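Posted by Sorcha Flanagan, October 29, 2025

1/ OK, cell thread! I finally have the two-arm kitting bench at Hireser set up the way I want it, and I've been promising a few of you the details for ages. Motors, round boards and two kinds of harness, picked out of trays into a kit. Long one, get a drink.

2/ Background for new people: two arms facing each other over a white table, one fixed camera, part trays on either side and a steel tray in the middle where the kit gets built. In-house we call the job Sultana. No idea why, it was on the whiteboard when I started.

3/ The table is two panels and there's a seam between them. When I took over in April I trusted that seam as a datum. Do not do this. The panels had crept and everything on the right side was off by a hair - just enough to miss a connector and grab the wire behind it.

4/ So now every setup starts from the steel tray. Tray down, touch off two corners with the left arm, same two corners with the right arm, compare. If the arms disagree I fix that before anything else goes on the table. Takes me less time than making tea.

5/ Clean white paper in the bottom of the steel tray, every shift. Bare steel threw highlights right into the camera and the vision kept finding "parts" that were reflections of the ceiling lights. Rajitha Selvanayagam suggested plain paper and I was a bit snooty about it. It fixed the problem in one afternoon. Sorry Rajitha!!

6/ Trim the paper so it lies flat. A curled corner reads as an edge and you'll be chasing it all day.

7/ Gripper care, my favorite bit. Wipe the finger faces, look for nicks, then cycle each one open and closed 200 times with nothing in it while I do the rest of the checks. I listen for the click. A healthy one has a soft even click, and a tired one sort of drags at the end of the stroke.

8/ I log finger wear by pick count. The left set went 1,554 picks before I could feel an edge with my fingernail. The right set only made 948, and I'm pretty sure that's the harness side being mean to it. Pulling on wire is much rougher than lifting a motor by its can.

9/ Speaking of the right arm: if it starts dropping harnesses, check the cable dress before you touch grip force. I turned the force up for two days like a fool. The arm's own cable was snagging at full reach and tugging the wrist round. One re-routed clip and it was happy again.

10/ Loading order, left side first. Motors go in the top left tray with the leads spread out a bit so they don't knot together. Round boards in the tray below, flat, in a single layer. Then gray braided harnesses top right, colored ones bottom right.

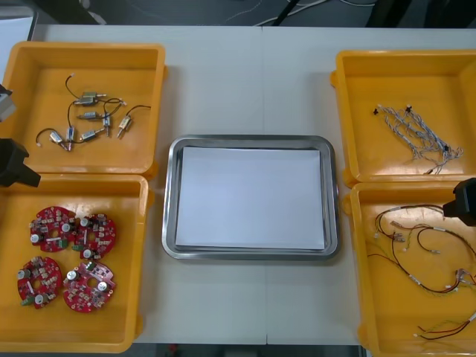 11/ Dry run next. Slow speed, hand on the stop, one pick from each tray and back again. I watch the wires and ignore the arm completely. A lead caught under a finger shows up there long before it shows up as a fault.

12/ If the dry run is clean, full speed. Best run so far is 132 kits without me reaching in once, and I did a small dance by the control cabinet. Innes Leckie saw. Innes has been very decent about it.

13/ Still on my list: a better way to present the braided harnesses, they love to hook each other at the loose ends. Asanka Siriwardena over at Ploltberg hangs theirs on pegs and I'm dying to try it. If you've done this with two arms please shout, I want to hear everything - peg spacing, angle, the lot.

14/ Setup sheet is one page and I'm happy to share it, just reply and I'll send it over.

© 2025 Sorcha Flanagan | Contact | Back to top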